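Apr 14, 2023
Notebook, shoe bench, Valtatholm workshop
Written by Savvas Stefanou. Edileuza, please read the part about glue before you start on the next ones.

Continued with the trainers from the Mendonça box. The lids do not say which treatment each pair got last time, so I made new paper labels and tied them to the laces where there are laces. For pairs with only a strap I put the label in a small bag and keep the bag with the shoe. Pencil only on the labels. The ink from the old ones went through to a white upper and I could not remove it fully.

Morning: soles. I brushed them dry first with the stiff brush, then with the nylon brush and a little soap in water. The grooves under the heel keep small stones and I take them out with the bone tool, going along the groove and never across. Across, the tool jumps and makes a mark. One sole has a split near the toe, 4 mm long. I left it open, I want to see if it grows when the shoe is flexed by hand.

For the white edges I tried the cleaning paste from Girnatell again, on one side only so that we can compare. It makes the rubber whiter but also a bit dull. I am not yet convinced. Edileuza likes it more than me. We should decide together before it goes on the good pairs.

The light table is better for this work than the dark bench we had before. Dirt which falls from the sole shows on it immediately, and I can see when I must wipe. Please do not put wet brushes directly on the wood, there are already two rings near the window side.

After lunch I worked on the navy and white ones. Dark lining is difficult. Dust from the sanding sits in it and it looks grey even when it is clean. I used the soft brush, then tape around my finger, pressed and lifted, many times.

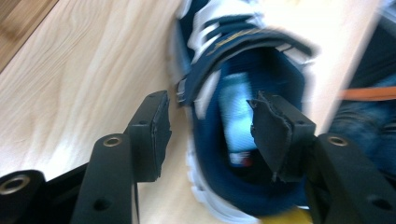

Can the insole be washed together with the shoe?
Take it out first and clean it alone with a damp cloth, then let it dry flat, away from the heater. If it is glued in, leave it in place and wipe only the top.

Glue. The tin from Mundoteck is open since last month and it has become thick. I tested it on scrap rubber: after 40 minutes under the clamp I could still peel the piece with my fingers. With the new tin the same test held. So the old tin is now for practice pieces only and I wrote this on the lid in red. Both surfaces must be rough and without dust before glue, I use the 100 paper, and the 1000 paper is only for finishing the edge at the end. Last week these two were mixed in the same drawer and somebody finished an edge with the coarse one. They are now in separate envelopes.

Strap repairs: on two pairs the stitching at the base of the strap is loose. The holes are still good, so I will sew through the same holes by hand with waxed thread. I did one side of the first pair before I stopped. The tension is a little too strong at the last three stitches and the edge makes a small wave. Will open these three and do them again with fresh eyes.

Things missing or almost finished: white thread, cotton cloths, tape. The small clamp has lost its rubber foot, until we find another I put a piece of leather under it.

For Monday: look again at the split sole, sew the other side of the strap, ask Edileuza about the paste. The box with the children's sizes is not opened yet and stays under the shelf.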